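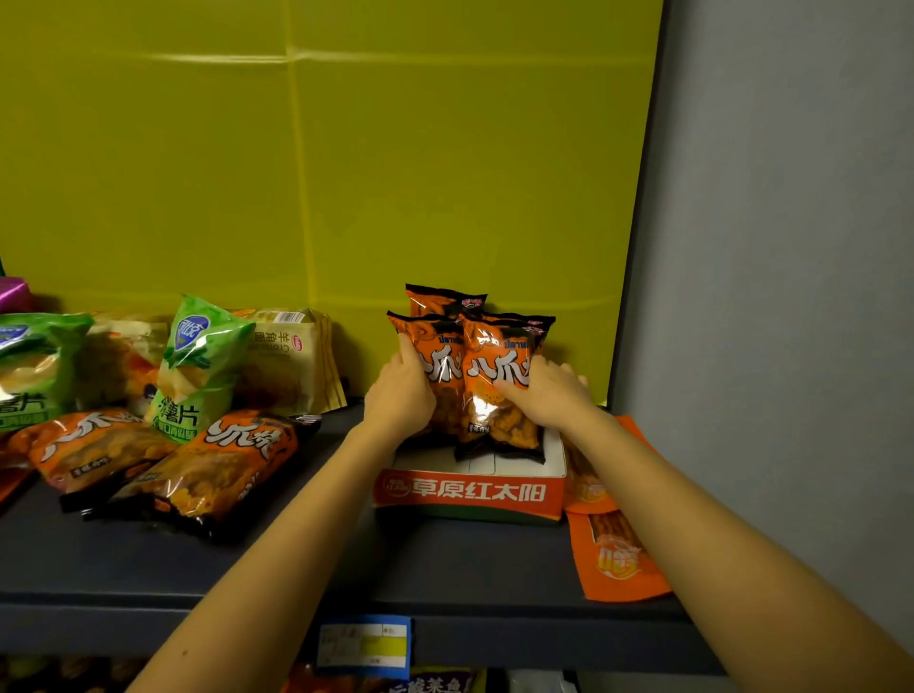
Section 6. Filling the shelves

Before you start: the Garna display unit must be upright, level and fixed to the wall as described in Section 3. If it still wobbles, go back. Crisps are forgiving, but a whole bay of them coming down at once is loud.

6.1 Bagged snacks

1. Wipe the shelf and let it dry.
2. Set any open display box near the front edge, printed panel facing the customer.
3. Stand the bags upright in the box, side by side, windows outwards. Stop when you have to push. A bag that goes in with a shove comes out with three others.
4. Stand the crisps next, tall bags at the back.
5. Pick up anything lying on its side. It will lie down again by teatime, but you will have tried.

Note: the Gridwood divider (part 911) is sold separately and fits the 80 cm shelf only.

6.2 Croissants and other soft bakery 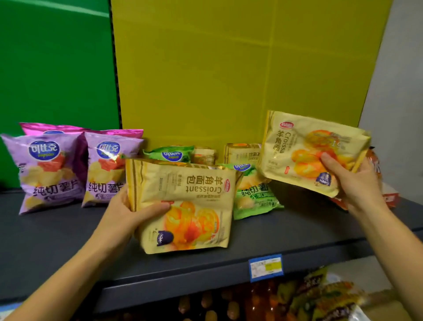 6. Hold each bag by its sealed edge where you can, and never by the middle. A squashed croissant cannot be talked round.
7. Turn every bag so the name reads the right way up. Check the ones behind as well, as upside-down stock has a habit of hiding there.
8. Group by colour before you group by flavour. Shoppers look for the green bag or the purple one and read the small print at home, if ever.
9. Bring the oldest date to the front.

CAUTION: Do not stack bakery under crisps, tins or your elbow.

CAUTION: Do not lean on the shelf to reach the back. Take the front row out first - yes, all of it.

6.3 Price strips

Comell strips clip on from the left. Pfeiffer strips clip on from the right, for reasons known to Pfeiffer. Do not mix the two on one shelf.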